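We use cookies to remember your settings. Accept | Decline

# Kidside Word List

17 October 2022 - by Noelia Zabala

Kidside is a list of 3,494 words that children aged four to seven use when they talk about home, food and play. The words were written down by parents in Bidton and checked by Sudheer Rao and me. 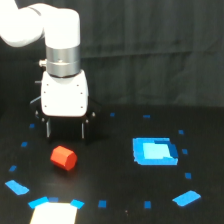
White arm with the gripper over a red object.

## Files

- `words.csv` - one word per line, with age group and topic
- `notes.txt` - remarks from the parents, spelling not corrected
- `old/` - the July version, please do not use it for new work

Almost 900 words have a second spelling. Both are kept, in the column `alt`.
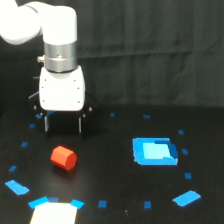

Gripper with its two thin fingers pointing down.

## Known problems

The topic "weather" is weak, it has only 483 words and many are from the same family. Plurals are sometimes listed alone, without the singular. Age is given by the parent and we did not verify it.

## Use

You may use the list for teaching and for study. If you change it, please give it another name. Corrections are welcome - send the line number and the new form to Consuelo Campos, who keeps the master copy.

Contact: Kidside word list, Bidton | © 2022 Kidside | Back to top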